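Brindetau Community Help > Clubs and student projects > Robots

Humanoid moves the office chair but turns it instead of sliding it straight under the desk

Posted by pasivau_evening, Sun 18 November

Good evening to all. I am in the second year of an evening class in automation, and our group project is called Pasivau. The task sounds very small: the humanoid must take an office chair by the top of the backrest and put it in its place under the desk. We have worked on it since September, and I would like to ask for advice before we write the report. 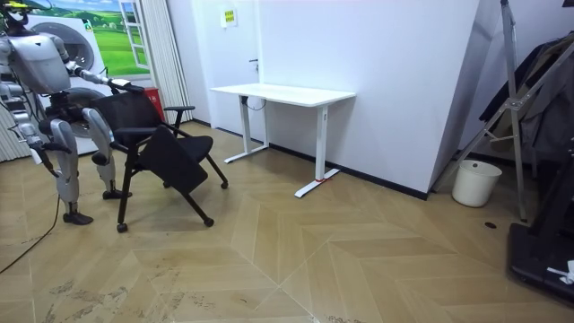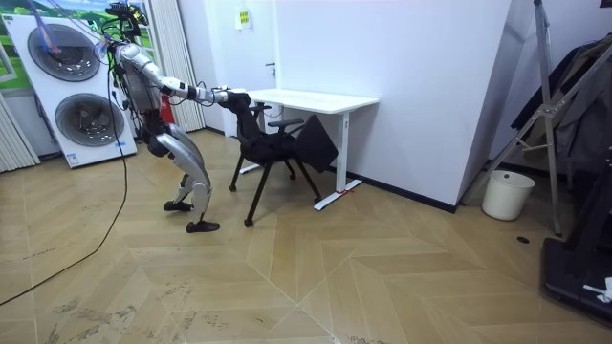
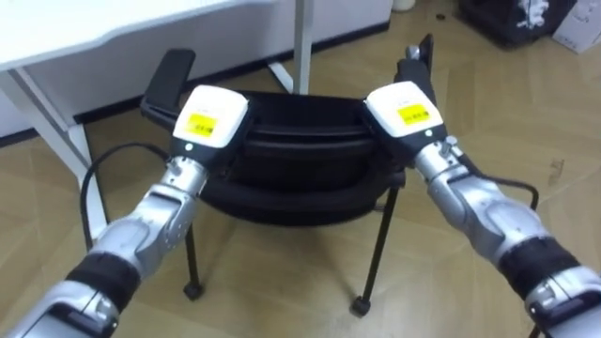
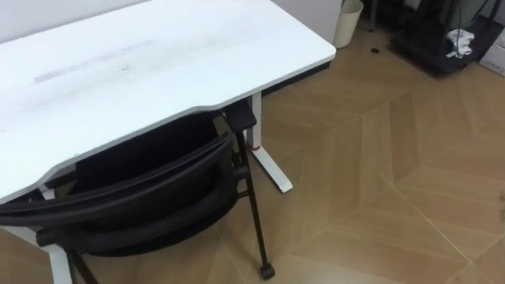
Our difficulty is the rotation. When the robot pushes, the chair should roll forward, but very often it begins to turn around itself, and one armrest arrives at the desk before the other. Then the robot continues to push, as the program does not know that something is blocked, and the chair only goes more and more sideways. The castors are all free, none has a brake.

We train the movement from demonstrations. One student drives the arms and the others watch and note if the attempt was good or bad. At the moment we have 54 demonstrations with this chair. In total they give 1,713 short pieces of movement after we cut them. In our last long test the robot did 33 attempts. Most of the bad ones were bad for the same reason, the turning.

What we have tried already:
We made the push slower. The chair turns more slowly, but it turns.
We told the driver to begin always from the same place on the floor. It helped for one evening, and the next week it was as before.
We changed the height of the grip by a little. I could not see a difference.

I have two things to ask. Is it better to push with one hand or with two? And should we collect more demonstrations of the same kind, or demonstrations where the chair is already turned and the driver corrects it? We have the room for only 4 more evenings, so I cannot try everything. Please excuse my English, I write it better than I speak it.

Posted by trornard_club

Two hands, if your balance allows it. With one hand you push at one point, and if this point is not exactly in line with the middle of the chair, the chair will turn. A chair on castors has almost nothing to hold it straight. In our club in Trornard we had the same problem with a small trolley, and it disappeared for the greater part when both hands were on the bar, far from each other.

Be careful with the distance between the hands on a curved backrest. If they are too near, it is almost the same as one hand. If they are too far, they slip down the sides. Put two small pieces of coloured tape on the chair so that every driver takes it at the same points, and write the distance in your notebook, because you will forget it.

For your second matter, I would say corrections. Your 54 are probably all nice and clean, with a chair that starts well placed. The program has then never learned what to do with a crooked one. Spend two of your evenings only on bad starts: turn the chair a little to the left, a little to the right, and let the driver repair it slowly. Do not delete the attempts where the driver hesitated, but do delete the ones where he gave up.

Also look at the castors before each attempt. They remember the last direction. If you bring the chair back by pulling it to the side, all the small wheels point to the side, and the first centimetres of the push are then a surprise. We used to pull our trolley backwards in a straight line before we let go of it.

Posted by beaulieu_b

Why not take a chair without wheels? Much easier.

Posted by pasivau_evening

Thank you both. The chair without wheels is unfortunately not possible, the teacher has fixed the object and it is written in the task sheet.

The remark about the castors is very interesting for me. We always bring the chair back from the side, as it is the shortest way for the person who does it, and none of us thought about the wheels. It could explain why one evening was good and the next one bad, with a different student bringing it back.

Is there a simple way to make the robot stop when the armrest touches the desk? We can read the motor current in the arms, but it is very noisy.

Posted by trornard_club

Do not look at one value, take the average over a short time and compare it with a push where the chair rolls freely. Record a few free pushes in the middle of the room first, without the desk. If the average stays clearly higher than that, open the hands, take one step back and begin again. Your limit will be wrong the first time. Begin with a low one and raise it until it stops complaining for nothing.

And check the height of the armrests against the desk with a ruler. On ours they could be lowered, and we found the button in the last week.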